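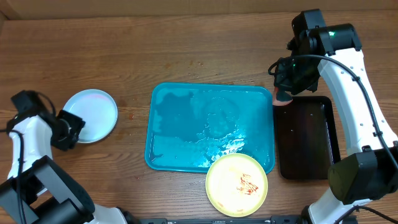
Left arm drifts during long holds, policy then misses the plate rim

Posted in Bimanual / Control and Learning

Plekero

Two-arm dishwashing task, one policy driving both arms. The left gripper goes to the rim of the white plate while the right one handles the pink wiping piece. Actions are absolute joint targets in chunks of 43 steps, and I execute the whole chunk before querying again.

If the left arm has to hold for more than a few seconds, its measured wrist position sags by around 9 mm from the commanded one. The next chunk starts from the measured state, so the error is carried forward and the fingers close beside the rim. Replaying a recorded episode open loop does not show it. Training set is 2,172 episodes, all teleoperated on the same pair of arms. Is this a data problem or a controller problem?

Stojanovska

Collect more data with holds in it. Mine got better after that. Also check your camera calibration.

Sólveig Ásgeirsdóttir

Controller first. Three things to look at, in this order.

Check what you log as the action. If it is the follower's measured position, the policy learns to command the sagged pose, and the position loop sags again below it. Each new chunk goes a little lower. Log the leader's joint positions instead. That also fits your replay result if the replay script reads a different field than the training loader does. Compare the two.

Second, gravity compensation. A pure PD loop has a steady-state error under load. Add the feedforward torque from the arm model, including the gripper mass. Raising kp alone will make the wrist buzz on contact.

Third, shorten the executed part of the chunk. Keep predicting 43 steps if you like, but run fewer before the next query and blend the overlap. Start the blend from the last commanded target, never from the encoder reading.

Calibration would give you an offset from the first second, so I would leave it alone for now.

Plekero

Loader was reading the follower field, replay was reading the leader field. Retraining now. Gravity term is in and the hold error is down to 2 mm.

Drerkard

Same symptom here, different arms. What rate is your inner loop running at?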